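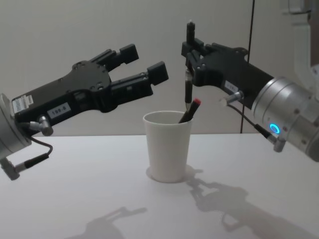
Workshop Tips > Robot Club

Pens in a Cup: Notes for Two-Arm Practice

These come from our student club at Werkcombe. The drill is simple: one arm lowers a pen into a paper cup, and the other arm is open and ready to steady it.

Grip the pen near the top and keep it vertical. Stop just above the rim and check the tip before you let go.

Paper cups tip easily. Tape a coin inside the bottom, or use a heavier cup for the first few tries.

A marker already in the cup will lean to one side. Bring the next pen down on the open side.

Leave slack in the gripper cables, but not so much that a loop can catch the cup. Turn the wrist through its full range by hand control first - slowly - and watch the connectors.

Wipe the finger pads with a dry cloth before each session. Cap your markers. Ink on a white tabletop comes off with rubbing alcohol if you get to it the same day.

Alby Te Moana, October 2025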